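Dye bench notebook, December

Second try at the colour-loss test on the red cotton jersey from Hindham. Batch 447, same cloth as last month, new detergent. Dilruba cut the swatches before lunch and Sumaiya labelled them on the back in laundry pen.

Bath at 40 degrees, 225 ml per pot, one swatch and one strip of white cotton in each. Started at 2.15 pm. Pot 3 was slow to heat again. Floor has moved it to the other hotplate and says the old one needs a new lead.

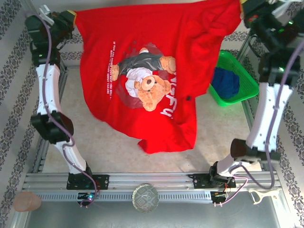
Rinse water from pots 1 and 2 was pale pink after the first change and clear after the second. Pot 3 still had colour in it after the second, so I gave it another. White strips are drying flat on the rack by the sink, please leave them there. I'll grade them against the grey scale in daylight, as the tube over the bench makes everything look yellow.

Didier asked whether salt in the first rinse makes any difference. I doubt it but will run a pot with and a pot without.

To do: order more white strip, ask Noston for the data sheet on the detergent, wash out the big beaker. Mahsa has the key to the chemical cupboard until Sumaiya is back.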